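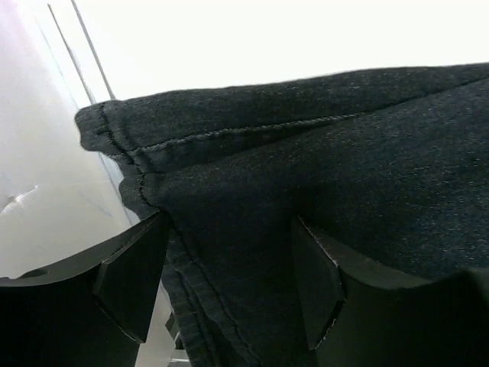

Wednesday, August 25, 2021

Home match against Pirkeck, the one that was called off in the second half. I want to get it down tonight before I start hearing other people's versions at work.

I got to the ground early and took my usual place on the east side, by the third stair. The board outside the ticket office gave the attendance later as 1,365. I thought it looked like more than that, but the away end was squeezed into the corner, and that always makes a crowd look bigger. There were two buses from Pirkeck. They came in late, so a lot of their people were still going through the turnstiles when the match kicked off. I think that had something to do with the mood. They had missed the first goal and were angry about the search line.

Sulero scored after four minutes from a corner. Normunds Mets headed it in at the near post. It was a poor half after that. Pirkeck had most of the ball and equalized just before the break with a low shot our keeper should have kept out. I bought tea and a roll. The roll was stale and I gave half of it to the boy next to me, who was hungry enough not to care.

The trouble began after the penalty. Mets went down in the box and the referee gave it straight away. From where I was it looked like a fair decision, but I was at the wrong end to swear to it. Mets scored it himself, 2-1. He ran toward the away corner with his arms out, which was stupid. A bottle came over, then several more. Then a flare landed on the grass behind the goal. The stewards went to pick it up and a section of the low fence went down, and people were on the field.

The announcer said 40 had come over. It was hard to tell with everyone running. Most of them stopped once they were on the grass and didn't seem to know what to do next. A few went for the tunnel. The players had already gone in by then, except for our keeper, who walked off slowly with his gloves under his arm.

What worried me was our own side. People behind me started to push down the stairs to get out, and the gate at the bottom was still shut. It opens inward. I was pressed against the rail for a minute or two and I have a bruise on my hip from it. A woman in front of me was holding a small girl up over her shoulder. A man in a steward's vest got the gate open with his own key and shouted at us to walk, and we did walk. If he had been on the other side of the ground I don't know how it would have gone.

The police came in from the Tratoveck road side and had the field clear before dark. The referee waited, then called it off. They read it out twice over the speakers. I was already on the street by the second time.

On the radio at ten they said 26 people had been treated, mostly for cuts and twisted ankles, and one for a broken wrist. All but the wrist had gone home. Nine were being held by police. The club's statement was short and said the result was with the league. It didn't mention the gate. I'm going to write to them about the gate. Kalniņš was on the phone-in saying the away end should be closed until December, and that may be right, but it has nothing to do with which way a gate opens.

Called my sister when I got in, as she had heard it on the news and rung three times. Told her I was fine. She wanted me to promise not to go to the next one. I said I'd think about it. The next one is away anyway, and I had not planned on the trip.

Ate soup. Put ice on the hip. My ticket stub is in the jar with the others.

To do tomorrow: letter to the club, get the bike back from the shop before six, pay the water bill. Ask at work if anyone else was on the east side and saw the number on the steward's vest. I'd like to put it in the letter.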